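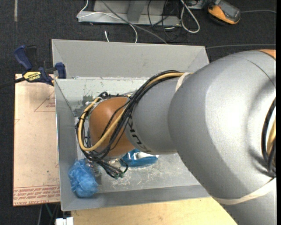

Notes for teaching the bin pick by remote control. Written fast, will tidy later. Assumes you've done the arm safety bit and can jog the KUKA without thinking about it. If not, stop and go do that first.

Last full pass through these steps: September 13, 2019. Menus in Sorkenix may have moved since.

## Before you start

- Arm parked well above the bin, speed override down low.
- Bin clamped. Push it with your hand – if it shifts at all, do the clamp up again. A bin that creeps mid-session ruins every recording after it and you won't notice till playback.
- Cables. Look at the loops round the joints, then turn the last joint slowly both ways and watch them. They need slack but not so much that they drop in front of the gripper.
- E-stop in reach of whoever is holding the controller. Not on the shelf.
- Two or three things in the bin, no more for a first go. Mix something soft with something that has a shape.

## Link up the controller

1. Start Sorkenix, pick the Virkia profile. The other profile is for the small arm and has the axes flipped.
2. Hold the controller level and press Home. Wait for the tone.
3. Squeeze the deadman, move your hand a little to the left. Arm should go left. If it goes anywhere else let go, re-home, try again.
4. Set scaling to half. Full scaling feels nicer for about a minute and then you hit the wall of the bin.

Letting go of the deadman freezes the arm where it is. Use this alot. Reposition your wrist, squeeze, carry on. The pauses get trimmed out afterwards so no need to rush.

## Record a pick

1. New episode, type the item name in lower case, no spaces.
2. Start from the parked pose. Every time. Don't start from wherever you left off.
3. Come in from above, straight down for the last bit. Slanted approaches work on your screen and then catch the sloping sides when the arm does it alone.
4. Stop just over the item. Short pause. Then go down and close.
5. Lift straight up till you are clear of the rim, then move across and drop.
6. Back to park, end episode.

Missed the grip? Don't throw it away. Back off, have another go in the same episode and tick "recovered". We want some of those. Bumped the bin or dragged a cable – bin the episode, check the clamp, start over.

## Soft and shiny things

Crumpled stuff: go for a ridge, pinch it, lift slowly. Never press down flat on it, the fingers just skate off. Shove it about between episodes so it isn't always in the same corner.

Glossy or see-through stuff: depth view goes patchy, so don't trust the height reading. Use the plain camera view and your eyes. The arm will hide a good part of the bin once you're over it, so decide where you are going *before* you go down.

## How many

Up to 7 episodes per item, then swap the items over. More than that in one go and your hand gets lazy, all the paths start to look the same. The August set had this problem, 1139 episodes recorded and only 1050 kept. Most of the rest were sloppy starts.

## Playback check

Load the last episode into Nurnus, run at low speed with an empty gripper. Hand on the e-stop. Watch for:

- jerk at the start (you didn't begin from park)
- fingers closing early
- cables pulling tight on the way accross

Looks fine? Copy the folder to the Mathew share and write the item names in the log. Names in the log must match the episode names exactly or the import skips them, no warning.

Still to add: two-handed controller setup, gripper force settings.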